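Percusión y músicas de fusión
Apuntes de la sesión 5: el ritmo que se reparte entre varios

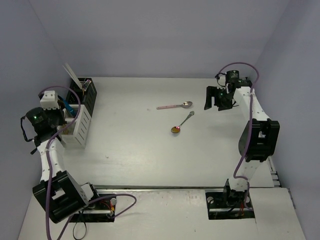
Dos cucharas de metal sobre una mesa blanca.

La semana pasada dejamos a medias el asunto de la clave, y alguien preguntó a la salida si era obligatorio sentirla. No. También se puede contar, como se cuentan las ovejas, y con un efecto parecido sobre el público.

1. Pulso y subdivisión

El pulso es lo que marca el pie. La subdivisión es lo que el pie preferiría no saber. En casi todo el repertorio de este trimestre trabajaremos con dos subdivisiones, la binaria (cuatro semicorcheas por pulso) y la ternaria (tres corcheas por pulso en 6/8 o 12/8). Los problemas empiezan cuando un grupo toca en una y el cantante respira en la otra. A veces se llama polirritmia. A veces es un ensayo de martes.

Ejercicio: tres contra dos, mano derecha en tres, mano izquierda en dos, con el metrónomo a 48. Parece lento hasta que se intenta. Quien lo consiga a la primera, que lo repita hablando.

2. Ciclos y llamadas

Un ciclo es una frase rítmica que vuelve. El maqsum, por ejemplo, ocupa un compás de 4/4 y se escribe así en sílabas:

dum tek - tek dum - tek -

(El guion es silencio y dura lo mismo que una sílaba. Todos los años hay quien lo acorta por nervios.)

La llamada es la señal que abre o cierra una sección. La da una persona. Si la dan dos, tenemos un debate, y los debates no se bailan.

3. Audición comentada

Escucharemos «Latimgate», del cuarteto Bavholm, arreglo de Cinzia Piras. La pieza superpone un pandero grave, un riff de bajo de origen claramente funk y una línea de violín que entra siempre una corchea más tarde de lo que uno querría. Fijaos en:

- quién sostiene el pulso cuando calla el bajo;
- el paso de binario a ternario antes de la segunda estrofa, sin aviso;
- el final, que son dos finales seguidos. Piras defendía el primero y el grupo el segundo, y se quedaron los dos.

Como contraste, «Zuccaro», del mismo disco. Mismo tempo, mismo ciclo, ninguna llamada. Suena a improvisación colectiva y está escrita nota por nota, silencios incluidos.

4. Sobre la palabra «fusión»

Sirve para vender entradas y poco más. En el examen, quien escriba que una pieza «fusiona culturas» tendrá que indicar qué elemento procede de qué tradición y en qué compás se oye. Un instrumento exótico en la portada no cuenta como elemento.

Para la próxima sesión

Leer el capítulo 2 del manual de Worno (signatura 956 de la biblioteca; hay un solo ejemplar, sed civilizados). Traer transcrito el ciclo principal de «Latimgate», a lápiz. La entrega del trabajo escrito sigue siendo en junio, también para quienes me han escrito preguntando si sigue siendo en junio.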